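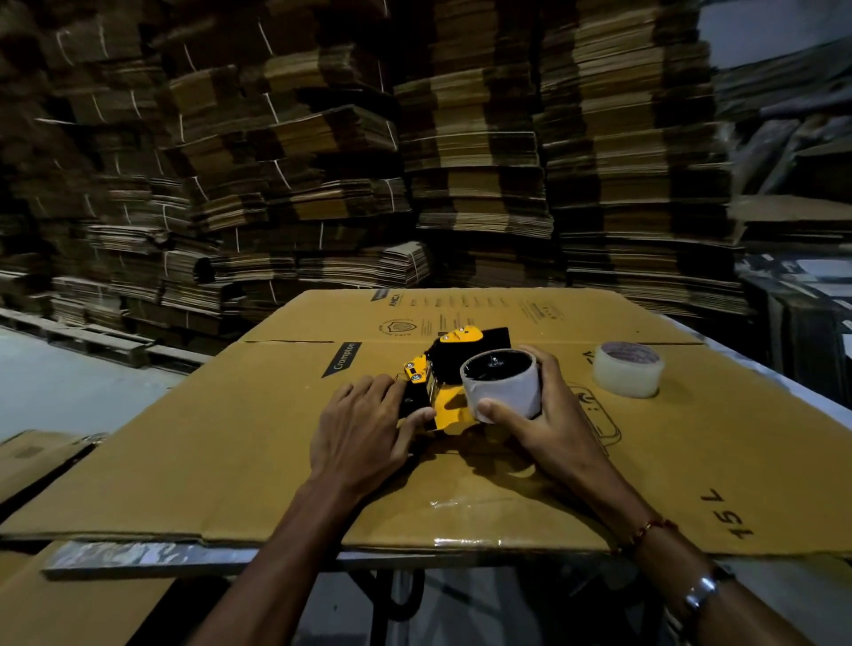

¿Compensa desviarse para repostar más barato? Depende de los kilómetros de más y de cuántos litros entren en el depósito.

Yo hice la prueba en septiembre. La gasolinera de Grinda cobraba cuatro céntimos menos por litro que la de mi calle, pero me queda a 19 kilómetros. Llené 40 litros y me ahorré 1,60 euros. Solo en la ida gasté más que eso.

Ahora lleno allí cuando voy a ver a Rosario Sala, que me pilla de paso. El resto del mes echo en la de siempre.

Corrado Morelli me pregunta por las tarjetas de descuento. Tengo una y todavía no he hecho las cuentas. Cuando las tenga, las pongo en el blog.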